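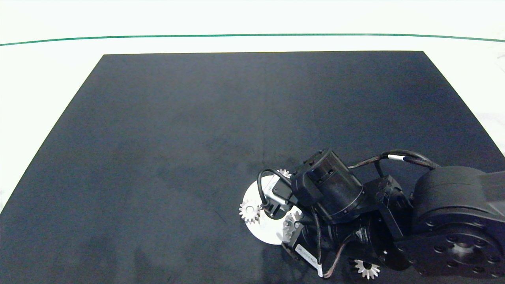 How often does the small-parts bench get checked?
Once a shift before the first kit goes out, and again any time a box of gears gets dropped or swapped.

Search this site Enter keyword Go

BENCH CHECK - GEAR KITS, SHEEHAN ROOM
Form 1228, September
Checked by: Catríona Costello
Started 8 a.m., short on time, comments are rough

1. Tabletop clean, no grit or filings - OK
Wiped twice. Dry cloth first, then damp. Spray bottle nearly out.

2. Mat flat, corners down - OK
Marks don't come off any more. Not a fail, they're in the surface, but I'd like a new one before the Clillden order. Asked last month too.

3. Walkway clear, 45 inches - OK
Carton of Plikex bags was in it. Moved to shelf. Please dont park stuff there.

4. Bench lighting - OK, with comment
Left tube slow to start. Logged it.

5. Loose parts on bench at handover - SEE COMMENT 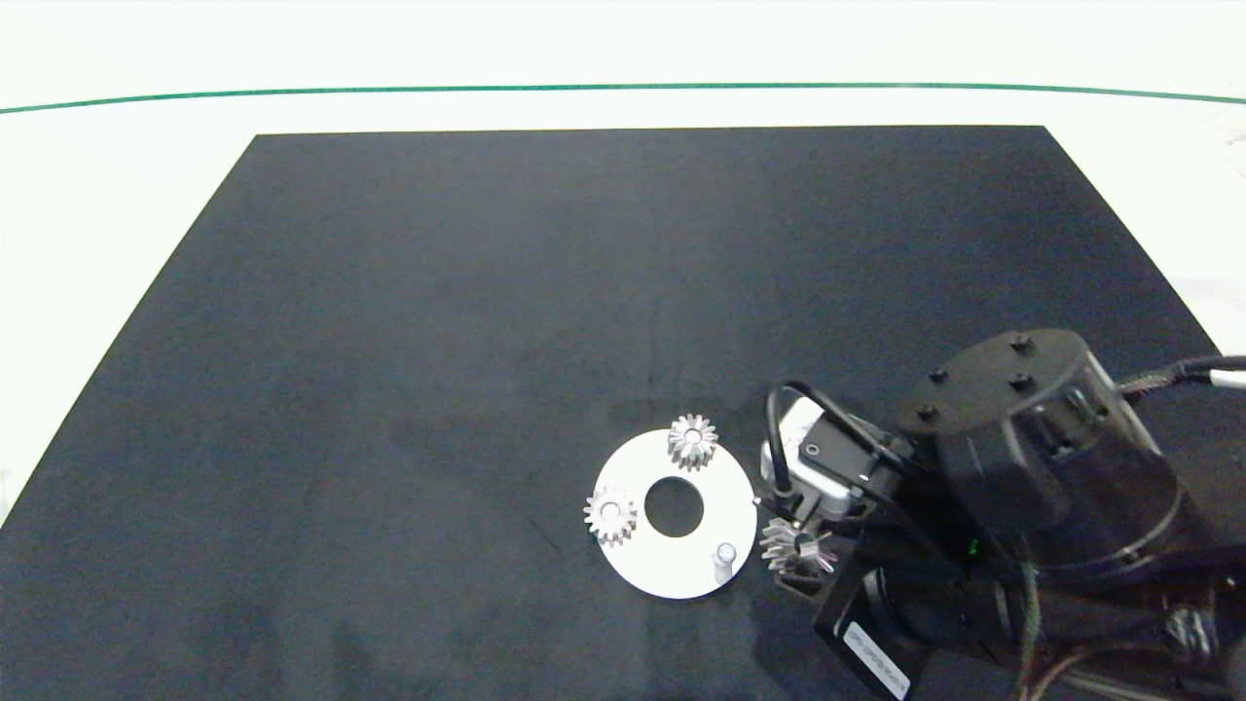 Handover rule is that every gear is either in its tray or on its peg, and the late crew keeps getting halfway there. Trays are labeled, it takes a minute. A gear sitting partly over the rim of the white disc, like the one on the left, goes down as unseated and gets written up as a loose part. Same for the other one near the top edge, lying on the disc is not the same as put away. Tapered teeth chip if they hit the floor, and then we're hunting for the chip too. Not a stop-work, but fix it at handover.

6. Disc and peg undamaged - OK
Pushed on the peg by hand, no wobble. No cracks felt at the center hole. Ran a fingernail round the rim, one tiny burr, sanded off.

7. Gear teeth - visual, all in tray - OK, 1 set aside
Look for chips, flats, anything folded over. Turn it under the lamp, bright spots move and a nick dosn't. The one I set aside has a rolled edge on one tooth. Bagged and tagged, Oltemska can decide if they want it back.
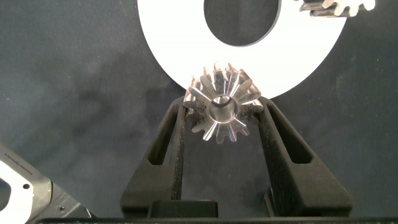
Item 7 - small spur gear, face and bore view. Dark specks and scuffs on lower face and teeth.

8. Bore clean, no burrs - OK
Swab only. No picks, no screwdrivers!! Found a scratched bore in the reject bin again.

9. Gears wiped before bagging - NOT DONE
Lint-free wipes are out. Paper towel leaves fuzz in the teeth so I held this one open. Pack of 100 on order. Specks come off with a wipe or they don't, if they don't it's a reject.

10. Safety glasses at bench - OK
Two pair, one scratched up pretty bad. Still usable, replace soon.

11. Floor under bench swept - OK
Found a washer. Not ours I think.

12. Eyewash bottle in date - OK

Open items: 5 (talk to late crew), 9 (wipes), mat replacement
Result: PASS WITH COMMENTS. Do not bag until 9 is closed.
Re-check 5 and 9 at next handover, initial next to the item and not at the bottom of the page like last time - C. Costello

We use cookies to improve your experience on this site. Accept all Manage settings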